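Ticket 1944: CPU insertion skill stops above socket, no descent
Project: Kaltari (desktop disassembly and reassembly cell, Ernville)
Component: skill executor, socket pose estimator
Opened by: Serpil Tuncer, 3/31/25
Status: fix merged, waiting on long run
Severity: blocks the reassembly demo

Summary

The place_cpu skill reaches its hover pose over the socket and never starts the descent. The executor stays in WAIT_POSE until the watchdog fires and the whole sequence aborts. No fault on the arm side. The force reading is flat the whole time. Happens on most attempts with the Dell tower, never on the bare board we use for unit tests.

To reproduce

1. Load the tower on its side, panel off, cooler out, retention frame open.
2. Start the reassembly sequence from the place_cpu step with the processor in the fingers.
3. Watch the state topic. It goes APPROACH, HOVER, WAIT_POSE and stays there.

Log from a failed attempt:

[exec] state HOVER -> WAIT_POSE
[pose] socket candidate found, score 0.41, rejected (min 0.60)
[pose] socket candidate found, score 0.38, rejected (min 0.60)
[pose] no candidate
[exec] watchdog: no valid pose in 900 ms, abort

Wrist view at the hover pose:
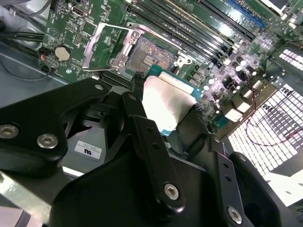

Wrist camera, processor held over the open socket. Note the glare on the heat spreader.

Comment 1, Serpil Tuncer

First guess was exposure. The heat spreader comes out almost white, and auto exposure meters on the center of the image, right where the part is. I locked exposure to the value we use on the bare board and ran it again. Scores went up a little, but it still gets rejected.

I also checked the hand-eye calibration against the Kolář target. Residuals are the same as in September. Not the cause.

Comment 2, Serpil Tuncer

Dumped the detector input. The estimator crops a fixed window from the wrist image and looks for the outline of the retention frame. With the part in the fingers, the near side of that outline is often hidden. On the bare board the hover height is set higher, so more of the outline is visible. The tower profile has a lower hover because somebody wanted a shorter descent inside the chassis.

The static camera doesn't have this problem before the arm comes in, but once the arm is at hover it blocks part of the board from that side too.

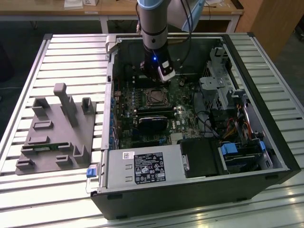 Static camera, arm over the motherboard. Fixture plate to the left of the tower.

So neither camera can be trusted for a fresh pose at hover in this profile. Raising the hover helps the wrist camera. Tried it, and the planner then rejects the approach because the elbow gets too close to the keep-out box over the drive cage. I could shrink the box, but I'd like to leave the collision model alone.

Comment 3, Serpil Tuncer

Change I ended up making:

- New step scan_socket before pick_cpu. The arm goes to the scan pose with empty fingers, and the wrist camera gets the full outline.
- The socket pose is stored in the case frame. The case frame comes from the static camera and is refreshed before each approach.
- At hover, the wrist detection is now a consistency check with a lower minimum score. If it disagrees with the stored pose by more than the limit, abort as before. If there is no candidate, continue on the stored pose.
- The descent stays force guarded, same thresholds.

One bug on the way: the stored pose was stamped with the time of the scan, so the Fellier transform buffer threw it out as too old by the time we got to hover. The stored pose is now looked up with the latest case frame. The old timeout had nothing to do with this, but the error text looks the same, which cost me an afternoon. 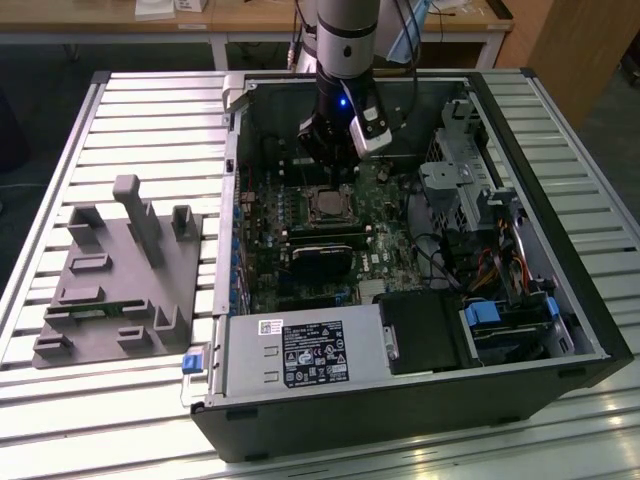
Second static view for the occlusion notes, gripper just above the board near the CPU socket.

Comment 4, Serpil Tuncer

Ran 51 attempts with the new sequence, stopping each one at the start of the descent. All of them left WAIT_POSE. Two aborted on the consistency check. In both I had bumped the case after the scan, so that is correct behavior. Replayed the 535 recorded wrist frames through the new check and saw no false aborts.

Still open:

- Auto exposure is locked in the tower profile only. Needs to go in the shared config.
- The watchdog message should say which source timed out.
- Full descent run with contact, all the way through closing the load lever. Not started.

Leaving this open until the descent run is in.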